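Bins That Stay Sorted

Keep one small bin for odds and ends and empty it when it reaches the rim. Wipe plastic with a damp cloth and let it dry before refilling.
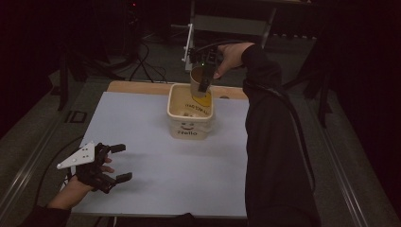

Cream bin with a smiley face, paper cup at the rim.

Shelf liner should be cut 9 mm short on each side so it doesn't curl. A Lomura roll does two shelves.

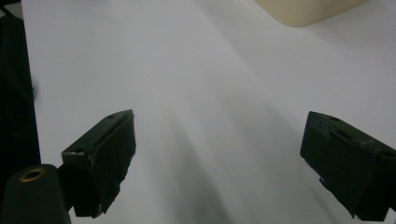 CLEANING > WHITE SURFACES

Use dish soap and warm water first. For pen marks, dab on rubbing alcohol, test a corner, then rinse.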